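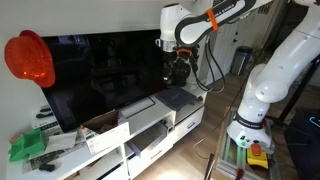
Mai, abends

Um kurz nach sechs aufgestanden, Kaffee, dann gleich an den Küchentisch mit den Abschriften. Das Kapitel über die Schuldhaft muss bis Ende des Monats bei Ngozi Yusuf im Verlag sein, und ich habe erst die Hälfte so, dass ich sie jemandem zeigen würde. Sie will höchstens 26 Seiten. Im Augenblick sind es mehr, und der Schluss fehlt.

Vor dem Frühstück den Abschnitt über den Arrest auf Antrag noch einmal gelesen. Er ist zu lang und in der Mitte falsch aufgebaut. Ich erkläre zuerst, wie man aus der Haft herauskam, und danach, wie man hineinkam. Umgestellt. Jetzt stimmt die Reihenfolge, dafür passen die Verweise nicht mehr. Das mache ich am Schluss, sonst mache ich es dreimal.

Der Bus nach Havgate war pünktlich. Das Archiv öffnet um neun, ich stand zehn Minuten vorher da und habe im Flur die Aushänge gelesen. Die Lesesaalordnung ist neu: Kugelschreiber waren schon immer verboten, jetzt auch Haftnotizen. Ladi Omoregie hatte die bestellten Bände herausgelegt, das Gerichtsbuch und zwei Kartons mit losen Sachen. Der zweite Karton trägt außen die Aufschrift »Woketport, Seesachen«, enthält aber fast nur Bürgschaften. So etwas hatte ich gehofft, im Findbuch steht davon kein Wort.

Den Vormittag über am Fall des Segelmachers gesessen. Der Mann hatte für die Reederei Skadent gearbeitet und sich bei ihr Geld geliehen, um Tuch auf Vorrat zu kaufen. Dann blieb ein Schiff aus, die Reederei brauchte selbst Geld und kündigte ihm das Darlehen. Er konnte nicht zahlen und wurde festgesetzt. Die Klage nennt 1.542 Taler. In meinem Entwurf steht eine andere Summe, und ich weiß inzwischen auch, woher: Ich hatte sie aus der gedruckten Ausgabe übernommen, und dort sind die Zinsen schon dazugerechnet, ohne dass es angemerkt wäre. Im Original stehen sie in einer eigenen Zeile darunter, in anderer Tinte. Ich muss also alle Beträge aus der gedruckten Ausgabe noch einmal prüfen. Das kostet mich mindestens zwei Tage.

Wichtiger als die Summe ist mir die Begründung. Der Segelmacher bestreitet die Schuld nicht. Er bestreitet, dass das Gericht ihn dafür einsperren durfte. Sein Fürsprecher beruft sich auf das Stadtprivileg, wonach kein Bürger gefangen gesetzt werden soll, solange er Haus und Gut im Weichbild hat. Das Haus hatte er. Die Gegenseite sagt, das Haus gehöre zur Hälfte der Frau und sei außerdem belastet, also sei es kein Gut im Sinne des Privilegs. Darüber wird dann mehrere Termine lang gestritten, und in der ganzen Zeit sitzt der Mann im Turm und muss für seine Kost selbst aufkommen.

Ich habe die Stelle mit dem Privileg ganz abgeschrieben. Die Formulierung weicht von der Fassung ab, die ich aus dem Stadtbuch kenne. Dort heißt es »Haus und Gut«, beim Fürsprecher »Haus oder Gut«. Entweder hat der Schreiber sich vertan oder der Fürsprecher hat absichtlich so zitiert. Beim »oder« gewinnt er nämlich. Ich neige zur Absicht, kann es aber nicht belegen und werde es im Text als offene Frage stehen lassen.

Mittags mit Ladi auf der Bank im Hof gegessen. Brot, Ei, ein Apfel. Wir haben über die Gebührenordnung gesprochen. Reproduktionen werden teurer, wenn man sie drucken will, für den eigenen Gebrauch bleibt alles beim Alten. Ich brauche für das Kapitel nur eine Abbildung, die Seite mit der Zinszeile, das lässt sich bezahlen. Das Formular habe ich mitgenommen.

Danach die Kartons. 13 Bürgschaften, die meisten nach demselben Muster: Der Bürge verspricht, den Schuldner zum nächsten Gerichtstag zu stellen, andernfalls haftet er selbst. Eine fällt heraus. Darin verbürgt sich eine Witwe für ihren Schwiegersohn, und sie verpfändet dafür einen Kirchenstuhl. Ob man einen Kirchenstuhl überhaupt verpfänden konnte, weiß ich nicht. Ich habe Mattes Fröhlich eine Nachricht geschrieben, der hat lange über Kirchenrecht gearbeitet. Er schrieb eine Stunde später zurück, man habe es jedenfalls versucht, und in den Visitationsprotokollen werde regelmäßig darüber geklagt. Er sucht mir eine Stelle heraus.

Um drei Kopfschmerzen bekommen, die Schrift in den Bürgschaften ist klein und stark gekürzt. Fenster auf, Wasser getrunken, eine halbe Stunde nur Signaturen notiert. Danach ging es wieder. Die Umlagen für das Gerichtsbuch bleiben bis nächste Woche reserviert.

Auf der Rückfahrt im Bus über den Aufbau nachgedacht. Bisher beginnt das Kapitel mit dem Privileg, danach kommen die Gerichte, zuletzt die Leute. Ich glaube, ich ziehe den Segelmacher nach vorn. An seinem Streit lässt sich fast alles zeigen: wer Haft beantragen durfte, was das Privileg davor schützte und was nicht, wie lange ein Verfahren dauerte, was die Bürgschaft änderte. Die Rechtslage kann ich dann Stück für Stück dort erklären, wo sie im Fall gebraucht wird. Nachteil: Ich muss den ganzen ersten Abschnitt neu schreiben, und der ist der einzige, mit dem ich zufrieden war.

Zu Hause lag der Brief von Omolara Jibrin im Kasten. Sie hat den Vortrag im Juni bestätigt, im kleinen Saal, eine Dreiviertelstunde mit Aussprache. Für das Programmheft möchte sie einen Text von 2.000 Zeichen und einen Titel. Mein Vorschlag war »Festsetzung wegen Geldschuld nach dem Privileg von Havgate«. Sie fragt höflich, ob es auch kürzer ginge. Vielleicht »Im Turm wegen Schulden«. Das klingt nach Heimatkalender, aber es werden wohl mehr Leute kommen.

Ifeanyi Abubakar hat gegen sechs angerufen. Er liest das Manuskript mit und ist beim zweiten Kapitel. Er meint, ich gebrauchte »Freiheit« an manchen Stellen für das Vorrecht eines Standes und an anderen für das, was wir heute darunter verstehen, und man merke beim Lesen nicht, wann das eine aufhört. Ich habe zuerst widersprochen. Nach dem Auflegen habe ich die Seiten durchgesehen, die er genannt hat, und er hat recht, mindestens an vier Stellen. Die Bürger von Havgate wollten nicht, dass niemand wegen Schulden eingesperrt wird. Sie wollten, dass sie selbst es nicht werden. Den Tagelöhner ohne Haus hat das Privileg nie gemeint, und der kommt in den Gerichtsbüchern auch kaum mit einem Fürsprecher vor. Das muss deutlich im Text stehen, am besten gleich nach dem Segelmacher.

Als Gegenstück würde sich der Fall Matlala anbieten. Er war Lastträger am Hafen von Woketport, ohne Bürgerrecht, und schuldete einem Wirt eine Kleinigkeit. Der Eintrag ist drei Zeilen lang: Klage, Geständnis, Turm. Wie er wieder herauskam, steht nirgends, ich habe die folgenden Jahrgänge schon durchgesehen. Ich schreibe Ladi morgen, ob es Turmrechnungen gibt. Wenn die Stadt für seine Kost aufkommen musste, müsste er dort auftauchen.

Abendessen: Kartoffeln und Quark. Danach noch eine Stunde gearbeitet, die Abschrift vom Vormittag ins Reine getippt und die Fußnoten dazu angelegt. Zweimal bin ich über dasselbe Kürzel gestolpert, das ich heute früh als »Pfand« aufgelöst habe und das ebenso gut »Pfennig« heißen kann. In der Bürgschaft der Witwe macht das einen Unterschied. Muss ich am Original nachsehen, auf meinem Zettel ist es nicht zu entscheiden.

Für morgen:

- Ladi wegen der Turmrechnungen schreiben
- Formular für die Abbildung ausfüllen
- Titel an Omolara, den kurzen
- die vier Stellen mit »Freiheit« ändern, Ifeanyi Bescheid geben
- Beträge prüfen, mit den Seesachen anfangen
- Schuhe vom Schuster holen

Halb elf. Es regnet seit dem Abendessen, das Fenster in der Kammer habe ich zugemacht.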